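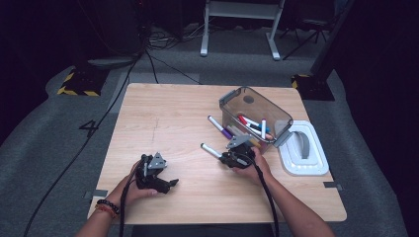 Yufang Wei writes that the last issue's advice on marker storage was incomplete: it told readers to keep the pens in an open bin and check them regularly, but did not say what position they should be in, how to check them, or what to do with one that fails. She also asks whether a clear bin is worth the extra money over an opaque one if the pens end up in a heap either way.

Her points are fair. The original note was cut for space, and the cut took most of the method with it. The fuller version follows, with corrections.

## Clear or opaque

Clear or lightly tinted plastic is worth having for the working bin, the one that sits on the table during a session. A gray tint is no obstacle. Cap colors still read through the wall, and a person looking for red can see from a chair whether there is one in the pile. With an opaque bin the same person tips it or digs through it, and pens go on the floor.

For the reserve stock in the cupboard, opaque is fine. Those pens are in their boxes and the box is labeled.

The rim matters more than the tint. A raised rim gives a grip for carrying and stops pens from rolling out when the bin is tilted toward someone. We have had the Clornero bins in the Ravach workroom for two terms now and the only complaint is that the smallest size is too shallow for pens standing on end. Buy the middle size.

## Position

This was the main omission. The general rule depends on the type of ink.

- **Whiteboard markers:** flat. Stored on end with the tip up, the pigment settles away from the tip and the line goes pale. Stored tip down, the tip floods and the first stroke blots.
- **Permanent markers, single tip:** flat, or tip down if the rack is built for it.
- **Twin-tip markers:** flat only. Any upright position starves one end.
- **Water-based felt-tips:** flat is best. Tip down is acceptable and will sometimes bring back a weak one.
- **Paint markers:** flat, and shaken with the cap on before use.

A mixed heap in a bin is a compromise. Some pens will lie diagonally, some will end up nearly upright against a wall, and over one afternoon this makes no difference. Over a school break it does. Before a long gap, empty the working bin and lay the pens flat in a shallow drawer or in the lid of a copy-paper box.

## Checking

The method we use takes one sheet of scrap paper and a table with clear space on it.

1. Tip the whole bin out. Going through pens while they are still in the bin leads to the same ones being tested twice.
2. Check each cap before opening it. Look for splits along the side and for a cap that turns freely. A split cap means the pen will fail soon even if it writes well today.
3. Draw one line the width of the sheet at normal speed. Do not scribble. Scribbling warms up a weak tip and hides the fault.
4. If the line breaks or fades before the far edge, set the pen aside.
5. If the line is whole, close the cap until it clicks and return the pen to the bin.

Pens that were set aside go flat in a closed box overnight. Test them again the next morning by the same method. A second failure is final. Readers have sent in several ways to revive a marker, including soaking the tip and pulling it out with pliers to reverse it. These work on some pens and the results do not last. For a shared supply the labor is not justified.

A note on step 5. The click is the test, and it has to be felt as well as heard. On the Zeng markers the cap stays on before it has sealed, and a pen closed that way looks the same as one closed properly. Press until the shoulder of the cap meets the barrel.

## Cap color and ink color

These do not always agree. White barrels with a colored cap are the usual pattern, but some makers put gray caps on black ink, and a swapped cap is common wherever several people share a bin. While checking, compare the line on the scrap sheet with the cap and swap back where needed. Where the right cap is missing, a wrong-colored cap that seals is better than none. Wrap a turn of tape in the ink color around the barrel so the next user is not misled.

## The table

Several readers have asked about marking out a table for shared work. Tape is the cheapest way and can be taken off again. Short strips at the left and right edges are enough to show where one working area ends; a full outline catches sleeves and lifts at the corners. Gray tape shows up adequately on pale wood without distracting from the paper.

Two cautions:

- Do not leave tape on a finished wood surface for longer than a term. The adhesive hardens and may take the finish with it. Lift it slowly at a low angle, and clean off residue with a damp cloth and dish soap before trying anything stronger.
- Test any solvent on the underside. The Jirkier cleaner removed permanent ink from our laminate bench and left a dull patch on the oak one. That bench dates from 1969 and has its original finish, so newer tables may do better.

For stray marks, try a white vinyl eraser first. It removes pencil completely and makes no difference to a scratch, which settles the question of which one it is. Fine scratches on pale wood are best left alone. Filling wax in a near-match color tends to be more visible than the scratch. If a mark must be reduced, use 600-grit paper with the grain, lightly, on unfinished or oiled wood only.

## Where the bin goes

Far side of the table, to the right for a mostly right-handed group, with clear space directly in front of it. Pens that come out and are not put back tend to end up leaning against the outside of the bin or lying beside it, and these are the ones that roll off. If the table stands on carpet the pen will usually survive the fall. An uncapped one will mark the carpet. Blot it, do not rub.

A small tray next to the bin is useful for anything that should not go in with the pens, such as clips or the eraser. Keep it separate. Once clips are in the bin they work down to the bottom and scratch the plastic, and a scratched wall loses the advantage of being clear.

## Schedule

For a bin in daily use, run the check every 4 weeks. For one in occasional use, once a term and again before any long break. The reserve stock needs checking once a year, in November in our case, when the order goes in. Open one pen per box. If it fails, test 3 more from the same box before discarding the lot.

Yufang Wei adds that she writes the month of opening on each new box in pencil. We have adopted this. It makes the yearly check faster, and older boxes now get used first.

Corrections to the position list are welcome, particularly for chalk markers. We have no consistent results for those and have left them out.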